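Chapter 11
Who Speaks for the Faithful?
Religious authority and its teachers

In many communities, people go to a religious scholar with questions about daily life. They ask about marriage, money, food, burial. The scholar reads the old texts, compares them and gives an answer. This chapter looks at how such a person gets the right to answer, and who can take this right away.

We begin with the town of Rosenthal, where a council of 41 scholars meets every August. Each member studied for many years under an older teacher. The council has no police and no court. Still, its opinions are read aloud in the prayer houses, and most families follow them.

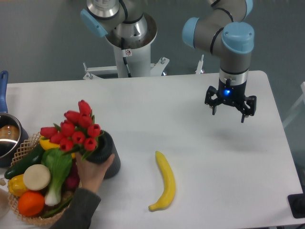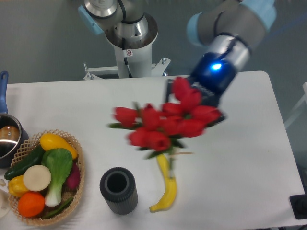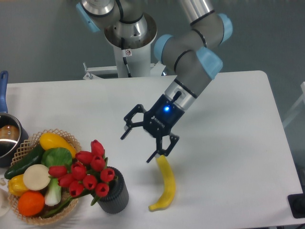 Authority of this kind rests on a chain of teachers. A student in Zimero learns a text by heart, explains it before the master, and receives a written permission to teach it. The permission covers this one text only. Small customs also pass along the chain, and their meaning may change on the way. In Zimero the student brings flowers to the master on the day of permission, a tight bunch of red tulips like the one held above the white table, with the blooms still closed. In Sikon the same custom is kept with bread, and the older teachers there consider flowers too worldly.

When two chains disagree, believers must choose. The Skimemance dispute, which we study in section 2, began with a question about fasting for travelers. It divided 68 congregations — some of them in the same street — and it is still not settled.

As you read, keep these questions in mind. Who gave the scholar permission to speak? Who is listening? What happens to a ruling after the scholar has died?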